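Teaching by hand: an afternoon with Umesh Tiwari
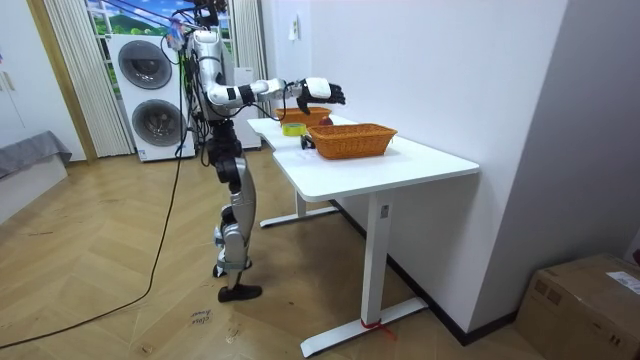 Photo: Sherif Berrada / Skerilport

Umesh Tiwari has spent most of his working life getting machines to repeat themselves. He started on packing lines at Gikent, where a robot arm was given a list of points and went through them until somebody changed the product. Now he runs demonstration work at Durnum, a small company that teaches humanoid robots household tasks by having a person drive them from a distance.

"On the line, I wrote down where the arm should go," he said. "If the box was an inch to the left, that was my problem. In a home, everything is an inch to the left."

The task we talked about most was a plain one. There are two baskets on a desk, and small items such as fruit have to go from the desktop into a basket. A person sits at the controls and moves the robot's arm and fingers with their own. The robot records the positions of its joints and what its cameras see. After enough of these recordings, a program is trained on them and tries the task without the person.

Tiwari prefers the word "showing" to "programming." He says new operators do better once they drop the idea that they are writing instructions.

"You are giving it your way of doing the thing," he said. "If you hesitate, it gets your hesitation. If you always come in from the right side, it will come in from the right side, even when there's a cup there."

Durnum counts each attempt as one demonstration, good or bad. For the basket task the team kept 335. Another 30 were thrown out, most of them for the same fault: the operator had stopped halfway to think. Tiwari watches the recordings himself before they go into training, and he said the pauses are the first thing he looks for.

"A dropped apple I can use," he said. "You drop it, you go back, you pick it up, that's useful to learn from. A pause of four seconds with the hand in the air teaches it to stand there with the hand in the air."

He has seen that happen. In an early round, the robot reached out over the table, stopped above a basket and stayed there until it was switched off. The team went back through the recordings and found 11 where the operator had done the same. Once those were taken out, the program was trained again and the long stop went away, though a shorter one still shows up now and then.

Baskets were picked on purpose. The weave gives the cameras a lot of detail, and fingertips can catch on the rim. Tiwari said hard plastic bins were easier in every way and taught the operators very little. They had used bins for the first month and then put them back in the closet.

I asked whether it would be simpler to stand next to the robot and move its arm by hand. He has done that too, and still does with smaller arms. An operator can feel the weight of the arm and the contact with the table, which remote control does not give. But a person's body gets into the camera view, and a machine with two arms and a full set of fingers is too much for one pair of hands.

"I can guide an elbow, or I can guide a wrist," he said. "I can't guide five joints and close the fingers at the right time. So we sit down and drive."

The driving takes practice. New operators at Durnum get 2 sessions with no recording, and Tiwari tells them to be bored before they start. The common mistake is speed. People move at the pace of their own arm, the robot falls a little behind, and they correct for the gap, so that the hand swings past where they wanted it. The better operators slow down near the object and keep an even pace the rest of the way.

He is careful about what the results mean. The trained program handles the small objects well when they start near where they were in the recordings. Moved to the far corner of the desk, they cause trouble. Changing the height of the desk causes more. The group plans to record a new set with the furniture shifted between attempts, starting in June, and to share part of it with a team at Ghoneim that works on the same kind of hand.

"People ask me when it will do the whole kitchen," Tiwari said. "I tell them I'd like it to do this desk, and then this desk turned around."

He does not miss the packing line much – the noise least of all. What he does miss is knowing at the end of a shift what the machine would do the next morning. With the recordings, he said, he often has a fair guess, and then he has to go in and look.

Interview published 05/10/2020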